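Two arms on the packing floor

10/27/20

Floron put its first pair of robot arms to work in November last year. The shift lead, who has 24 people under her, says no jobs went. "We do less lifting and more checking," she says. "My wrists are better. The talk between benches has gone, and I miss it."
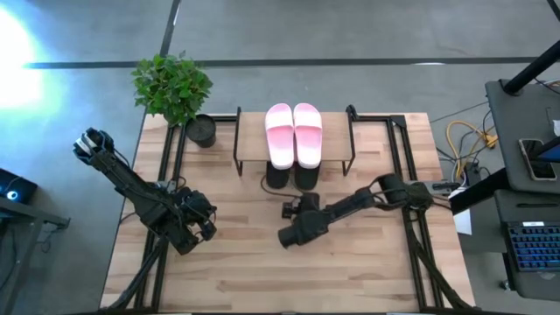
2 min read

Sandals on a small rack are practice work for the arms. "Shoes are awkward," she says. "Someone still has to stand by." Staff get 43 minutes' training on the stop button. She wants more.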